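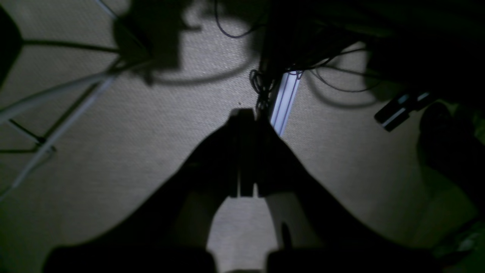

Three readers wrote after my December post to say cables on a carpet should be taped down and forgotten, and one of them added that I'd be picking fluff off the tape by spring. Well, I never got as far as the tape! I did a floor day on 6th May instead, with coffee and the radio on.

The carpet end came first. It's light beige, so every dark cable shows up on it (and so does its shadow). I've got a box of Camix ties, 108 in a pack, and I'm slowly working my way through them. My rule is one tie per loop and no more, or you hate yourself the next time something has to move.

Then the speckled floor, my favorite thing in the whole place. I love the red bits best, with the mustard a close second.

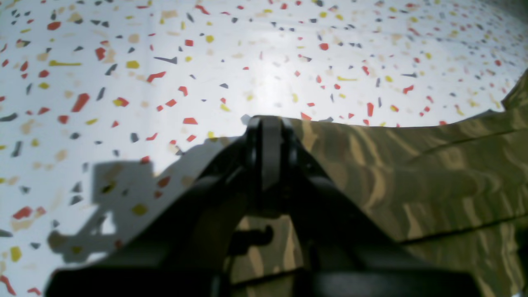

Red, mustard and slate, all in one floor

I use Fortin soap on it, a small capful in a bucket, and then go over it with plain water. The bottle says it does 1,000 square feet and I believe it, I've had mine forever.

Last up was the camouflage fabric. I keep wanting to swap it for something plainer, but it hides crumbs so well!
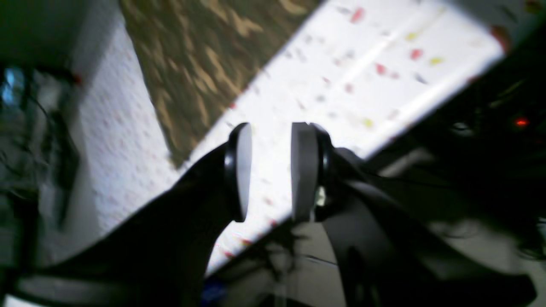

Camo next to all that confetti color

Still to do: the shelf by the door, and the drawer of mystery plugs.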